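Esstead Town Band: where your grant has got us by February

Hello again to everyone at the Schwaiger fund! I promised you a proper update once the winter concerts were out of the way, and they are, so I've made a big pot of coffee and I'm writing this at the kitchen table.

The music library first, as that's what most of your money went into. The old march books from 1921 are back from the bindery at Driketti and they look wonderful (I may have sniffed them). We can finally put them on stands without pages sliding onto the floor. Two of the cornet parts were too far gone to save, so I'm copying those out by hand in the evenings, slowly.

The youth group now has 12 players, mostly brass, and we badly need a clarinet or two. They played four pieces at the winter concert and got through the fast one without stopping, which made me very proud!

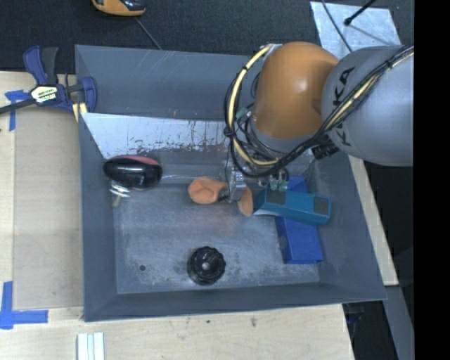 One of the parents wrote to me afterward that the rehearsals run too late for a school night, and that up to half an hour earlier would make all the difference. Fair point. I've asked the hall for a 5:30 start and I'm waiting to hear.

Money: we're a bit over on repairs, mainly the tuba valves, and a bit under on sheet music. I'd like to move the leftover across if you're okay with that. The Ralarari tour is still on for summer, but the bus quote came in high and I'm asking for another one. I'll send it on as soon as it lands in my inbox.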